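Dastance Kitchen Guides
Reading time: 3 minutes

Section 4. Setting up and loading the steamer

Read this section before using the basket for the first time. It applies to the Rumance single-tier bamboo basket, with or without the lid.

4.1 Before first use

1. Remove the card sleeve and any paper from inside the basket.
2. Rinse the basket and lid in warm water. Do not use washing-up liquid. Bamboo takes it up and the food will taste of it.
3. Steam the basket empty for ten minutes over plain water, then leave it to cool with the lid off.

Note: a smell of cut grass during the first steaming is normal.

4.2 Preparing the work surface

Load the basket on the worktop and carry it to the pan once it is full. Put it down on a clean, flat mat with enough space to reach in from any side. A mat with printed squares is useful if you are shaping dough as well, as you can size each piece against the lines.

4.3 Loading

1. Check that the slatted floor is sitting level.
2. Line the floor with baking parchment or cabbage leaves if the food is sticky. Small, firm pieces can go straight on the slats.
3. Lower each piece in from above and let go only when it is close to the slats. Soft pieces lose their shape if dropped.
4. Start in the middle and work outwards. Leave a finger's width between pieces, and twice that for anything made with yeast.
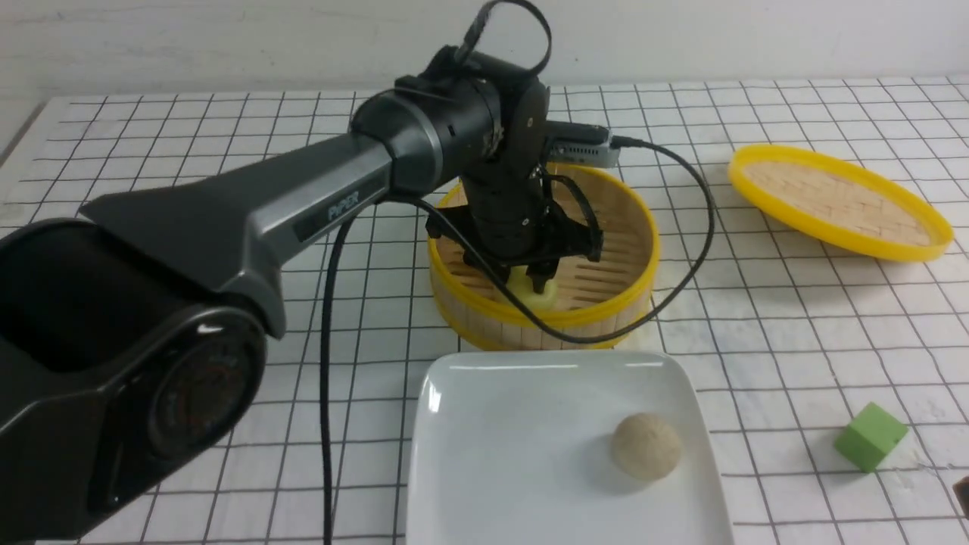

Fig. 4. Placing a small, round piece in the basket.

If a piece lands in the wrong spot, lift it straight up and set it down again. Dragging it across the slats will mark the underside.

4.4 Steaming

1. Pour 900 ml of water into the pan and bring it to the boil.
2. Set the loaded basket over the pan. The water must stay below the slats.
3. Fit the lid and turn the heat down to medium.
4. Top up with boiling water from the kettle when the level drops by half.

CAUTION: Steam burns. Tilt the lid away from you when opening it, and wear oven gloves to lift the basket.

CAUTION: Never let the pan boil dry. The rim of the basket can scorch.

4.5 After use

Wipe out the basket, rinse it and stand it on its side until fully dry. For storage, see Section 6.

Revised 2025-02-24 by Armelle Langlois

We use cookies to remember your language and region. Accept | Manage settings

© Dastance | Contact us | Back to top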